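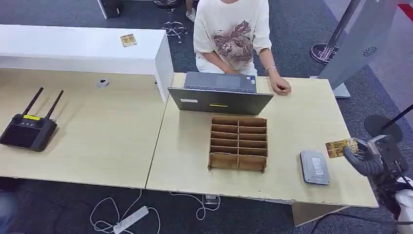 Home | Sound | Light | Machines | Ask Us

How does a microphone work?

Sound is air that shakes. When you talk, your voice pushes the air back and forth, and the push travels outward in waves. 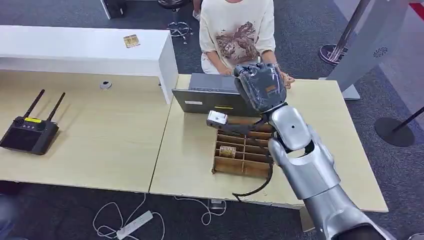

Inside many microphones is a thin, round sheet called a diaphragm. The waves make it shake too. A small coil of wire is fixed behind it, next to a magnet. When the coil moves, it makes a tiny electric signal — a copy of your voice in electricity.

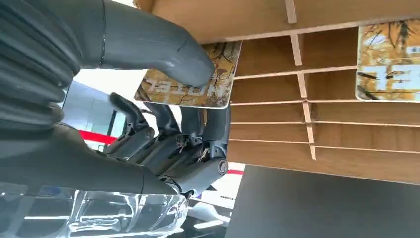
Jianhua Dai

The signal is too weak to use right away, so an amplifier makes it stronger. A speaker then does the same job backward and shakes the air again.

Comments (4)

mo_r: Can you use a speaker as a microphone?
Jianhua Dai: Yes, some kinds. It won't sound very clear.
pip: my class did this
Teacher at Clernach: We read it in July. More on magnets please.

Related
What is an echo?
Why do guitars have holes?
How headphones work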